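Home | Shop | Care & Oils | Trade | Basket

Pindik Hard Wax Oil, 11 oz tin

Pindik goes on thin, smells faintly of oranges and forgives most of what you do to it. One tin covers a desk twice, or a desk once and your sleeve.

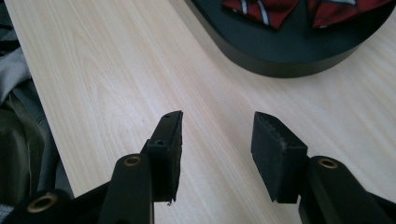
Wait 6 hours between coats. Four is what impatient people wait, and they write to us later. Buff with a Paser pad, grade 3000.

Item 2496. Ships flat rate.

Filed under: Wood Finishes, Indoor

Comments (2)

kostus_fan: Better than the Le Goff stuff, lid still sticks.

mapleandme: Waited four. Writing to you now.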